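Cleaning a white worktop without making it shiny
Workshop and Studio Forum > Surfaces and Furniture
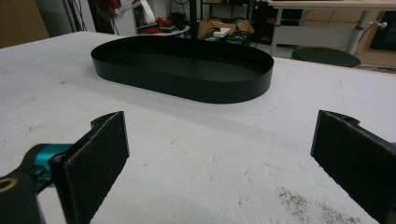 The worktop. The brown speckled patch is toward the lower right.

tulin_s
Posted August 13, 2019

Hello to all. My name is Tülin Saraç and I am new on this forum, so please tell me if I write in the wrong section.

I share a workspace with two bookbinders and I have taken over a white worktop with a matte finish. It has light scratches and gray scuffs, which I can accept. What I cannot accept is the patch of very small dark brown specks. I do not know what it is. It could be old glue, or some dust which was pressed into the surface. I put white paper and cloth on this table, so I am afraid of transfer.

Until now I have tried warm water with dish soap, and after this a plastic scraper, held flat. The soap took away a little of the gray. The specks stayed the same.

I do not know the material of the top. The previous tenant left a folder with a receipt from a shop named Mometti, but the receipt says only "top, white, matte." Can somebody advise what is safe to try next? My biggest fear is that I will polish one area and it will be shiny forever.

gluepot
Baking soda paste. Mix it with water until it is like toothpaste, leave it on for 30 minutes, wipe. I have done this on every bench I ever owned. Costs nothing.

Karaca
Please be careful with the advice above. Baking soda is a mild abrasive, and on a matte finish "mild" is still enough if you rub. I ruined the corner of a kitchen counter this way. In normal light you don't see it, but in the evening with the lamp on, there it is.

I would start with rubbing alcohol on a white cotton cloth. White, so you can see if any color comes off. Test it first on the underside, or behind a leg where it doesn't matter.

gluepot
I said leave it on and wipe. I did not say rub.

Karaca
Everybody rubs when it doesn't come off.

nine_clamps
Before chemicals, try to find out what it is. Put a piece of clear tape on the specks, press, lift, and look at the tape against white paper. If specks come with the tape, it is sitting on top and you have a chance. If the tape is clean, it may be in the surface, or just stuck very hard, so one clean tape doesn't prove much.

Also, does water bead on it or does it spread out?

tulin_s
Thank you for so many answers in one evening. I did the tape. There are some specks on it, not many, maybe a tenth of what I hoped. Water stays in drops everywhere, also on the patch.

I have alcohol at home and will try it tomorrow. Is it a problem if I leave the wet cloth on the patch for a few minutes?

nine_clamps
Two minutes, then look. If the surface feels sticky or soft, stop and rinse. If it is a painted top, alcohol can take the paint, so do the hidden test that Karaca mentioned and don't skip it.

pf_wulness
I clean rental studios for a living - 13 of them at the moment - and I will say the unpopular thing. Leave it. Put a cutting mat over it. You have scratches already, so the top will never look new, and you can spend a week on this and finish with a shiny circle that is uglier than the specks. A big mat was 40 dollars the last time I bought one.

gluepot
She asked how to clean it, not how to hide it.

pf_wulness
And I answered how I would spend my week.

tulin_s
A small report. I tested the alcohol on the underside and nothing happened there, so I used it on the patch, two minutes each time, seven times with pauses. The cloth became light brown. I would say almost 30 percent of the specks are gone and the finish looks the same as before, also with a lamp from the side. I checked this very carefully because of what Karaca wrote.

The rest does not move. I think I will make one more evening of it, and after that I will buy the mat. I still need the mat for cutting, so both sides were a little right.

One more question, if it is allowed in the same thread. The felt pads from Ekier, do they leave color on white surfaces? I want to put them under my book press.

Karaca
The gray ones, no. The black ones left marks on mine in August when it was hot.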